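Lavandaria Luva: conjunto de imagens de máquina de carregamento frontal
Ficha de dados

Resumo

O conjunto reúne imagens fixas de uma tarefa doméstica curta: abrir e fechar a porta de uma máquina de lavar roupa, pôr e tirar peças do tambor e deslocar o cesto da roupa. Contém 742 imagens, distribuídas por 43 sequências. Todas foram anotadas à mão. O conjunto destina-se a trabalho sobre reconhecimento de objetos articulados, superfícies transparentes e têxteis deformáveis.

Nome interno: Luva
Responsável pelas anotações: Fadime Karaca
Versão: 2
Formato: JPEG, com um ficheiro de anotação JSON por imagem
Língua das etiquetas: português

Estrutura das pastas

imagens/ ficheiros JPEG, agrupados por sequência
anotacoes/ ficheiros JSON com o mesmo nome de base
listas/ divisão em treino e teste
vocabulario.txt etiquetas admitidas, uma por linha

A divisão é feita por sequência completa. Imagens da mesma sequência nunca aparecem em treino e teste ao mesmo tempo. O conjunto de teste tem 148 imagens.

Amostras
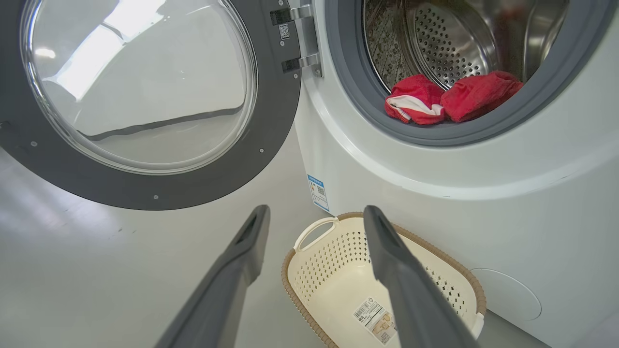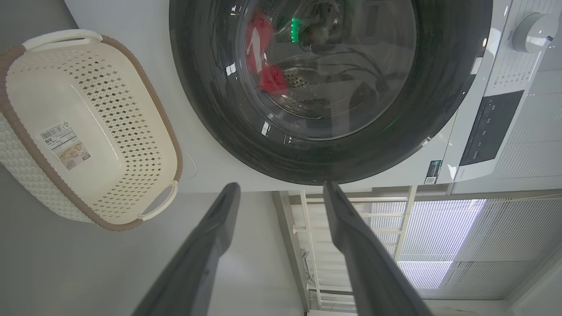
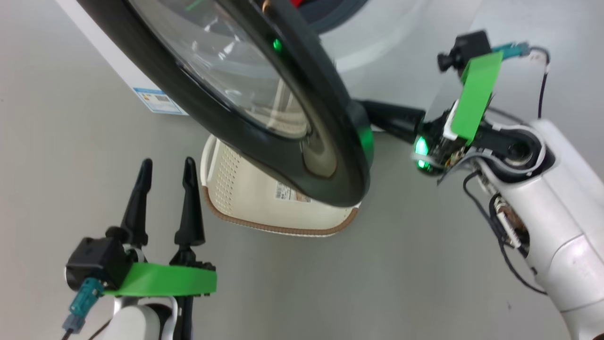
Hestgate, 11 de dezembro de 2019, quarta-feira

Vocabulário

porta: aro escuro e vidro, anotados como um único objeto. O estado é registado à parte (aberta, fechada, indeterminada).
vidro: máscara interior da porta. Inclui os reflexos.
dobradiça: só quando visível. Na primeira amostra veem-se os dois suportes metálicos; na terceira, a dobradiça é preta e fica à direita da porta.
vedante: anel de borracha cinzenta na abertura do tambor.
tambor: superfície metálica perfurada. Aceita-se máscara parcial.
painel: zona de comandos, com seletor e mostrador. Na segunda amostra ocupa uma faixa vertical à direita da porta.
cesto: cesto de plástico creme com rebordo castanho. O autocolante com código de barras faz parte da máscara.
peça: qualquer artigo têxtil. O tipo (meia, camisola, pano) é opcional e só se preenche quando for inequívoco.

Regras de anotação

1. A peça vista através do vidro recebe a etiqueta "peça" e o atributo "atrás_de_vidro". Aplica-se à roupa vermelha da segunda amostra.
2. Peças amontoadas são separadas apenas quando o limite entre elas se distingue. Caso contrário, uma só máscara com o atributo "grupo".
3. As peças vermelhas da primeira amostra estão anotadas em separado. O campo "tipo" da peça da esquerda, que tem uma faixa branca, ficou vazio.
4. Reflexos luminosos no vidro ou no aro não são objetos. Os brilhos verdes da segunda e da terceira amostras não têm máscara.
5. O cesto tem o atributo "orientação", com os valores "de pé", "deitado" e "invertido". Segunda amostra: deitado. Terceira amostra: de pé.
6. Etiquetas coladas na máquina (energia, código QR) pertencem à máscara do corpo da máquina. As coladas na porta pertencem à porta.

Qualidade

As máscaras foram revistas uma vez por uma segunda pessoa. As divergências concentraram-se em dois pontos: o limite entre vedante e tambor nas zonas de sombra, e a roupa escura vista através do vidro. Na versão anterior, mais de 43 máscaras de vidro excluíam os reflexos. Foram refeitas em outubro.

Limitações conhecidas

Uma única máquina e um único modelo de cesto.
Predomínio de roupa vermelha. Não se recomenda o uso do conjunto para classificação de cor.
Não há registo do peso da roupa nem do programa selecionado.
O texto impresso no painel não está transcrito.
A orientação da máquina varia entre imagens. Não foi aplicada qualquer rotação.

Ferramentas

As anotações foram feitas em Apaza e exportadas com o guião exportar.py. O formato é compatível com o leitor Sultum a partir da versão 2. Para verificar a integridade dos ficheiros:

python verificar.py --raiz imagens --anotacoes anotacoes

O guião devolve a lista de imagens sem anotação e de etiquetas fora do vocabulário. Uma lista vazia indica que a cópia está completa.

Correções

Erros de etiqueta devem ser comunicados a Fadime Karaca com o nome do ficheiro, o identificador da máscara e a etiqueta proposta. As correções aceites entram na versão seguinte e ficam registadas em alteracoes.txt.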